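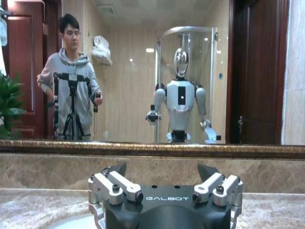
mezzanine_row wrote:
No way the two Dalstead leads got married in January. They were shooting in Dustumden the whole month, the Kohlhase crew posted the call sheets.

gravyboat
call sheets dont cover weekends lol. and the Lovent magazine piece says small wedding, 13 guests, her sister made the cake. why would they make up a cake

mezzanine_row
Because cake gets clicks? Same magazine had them broken up 2 months before that.

plumcurtain
I believe it. She had a ring on at the season premiere, left hand, my cousin was at the barrier for 8 hours and saw it

mezzanine_row
Her charcter wears a ring.

plumcurtain
not at a premiere she doesnt

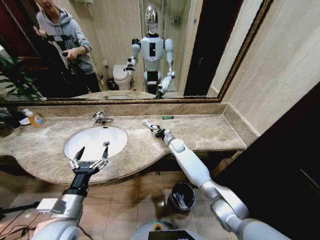
Re: Dalstead wedding - the statement

gravyboat
Posted 26 April 2024
So the statement is up. "We are happy and would like some privacy." Thats a yes. Told you

mezzanine_row
It's a nothing. Could be a yes, could be a new puppy.

tin_lantern
Can we let them be? They asked for privacy and there are 200 replies on the other thread guessing her dress size. Kinda gross

gravyboat
fair - but they did sell the engagement pics to Lovent, so they know how this works

tin_lantern
Selling one set of pics isnt selling the rest of your life.

plumcurtain
anyway does anyone know if season three is still on, the Kohlhase page took the date down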